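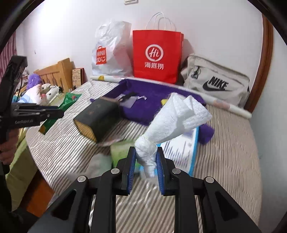 Page last changed: 2019-05-24

I'd walked past Barnar Laundry on Carnegie Street more times than I can remember before I finally went in with a question instead of a bag of sheets. I wanted to know who still washes other people's clothes for a living in a town as small as Stirnholm, and how on earth you get red wine out of a linen tablecloth (selfish, I know).

The owner let me sit on the folding table, which I gather is a big honor. She asked me to leave her name out of it. "Everyone knows who I am anyway," she said, "and the ones who don't can come in and find out."

She bought the place from her aunt, who left her two Tornex washers, a dryer that screamed, and a drawer full of orphan buttons. The dryer went first. The buttons are still there, and she let me dig through them while we talked!

I asked what people get wrong at home. She didn't even take a breath. "Soap! They use so much soap. You get a towel in here and it's stiff as a board, and they want to know what I'm going to add to it. I'm not adding anything. I'm going to rinse it." Her own towels get half the detergent the box tells you to use and never any softener, and she hangs them outside from April until the frost if the neighbor isn't burning brush.

The wine, then. Cold water from the back of the cloth, as soon as you can, and keep it away from the dryer until the stain is gone. "Salt is fine if it makes you feel better," she said, and then laughed at me for quite a while, so I guess my face gave me away.

Most of her money comes from the inn up the hill, which sends down 900 napkins in a busy month. She irons the good ones herself, with the radio on, starting at 3 in the morning when there's a wedding. Does she ever get sick of it? "Of napkins, yes. Of ironing, no. My feet get sick of it before I do."

Before I left she showed me the ticket book. Mine was number 546, one duvet cover, and next to it she had written "missing button, see drawer." We spent the next ten minutes trying to match it, and ended up with one that's a shade too yellow. She sewed it on while I held the cover up off the floor, and wouldn't take a cent for it.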